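Chapter 7
Buying a Robot to Take Things Apart

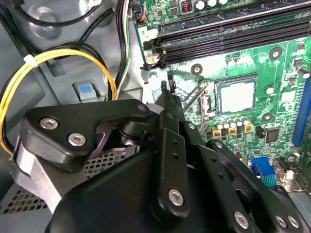
The Bilero kit is sold by Pretham as a ready-made answer to computer repair and recycling. The brochure promises that it will "strip and refit any office desktop". Any is a large word, and this chapter asks what a buyer should expect to see before believing it.

Start with the inside of an ordinary case. Power wires loop across the space, cables drop towards the board, and an open processor socket has bare pins that a clumsy touch can bend. A person works round all this without much thought. A gripper has to be told, or has to learn, and the brochure says very little about which.

Pretham quotes a success rate of 80 per cent. Success at what? Ngaio Pearce, who reviewed the kit for the Bronness repair workshop, asked for the list of tasks and was sent 8, most of them to do with memory modules. Not one involved a cable. Her report, dated 05/01/2026, advised against buying until that changed.

Similar claims are older than the kit. Mulder was selling an "automatic dismantling bench" in 1995, and we return to its sales leaflet in the exercises.

Before reading on, write down what you would want a seller to show you, and how many times.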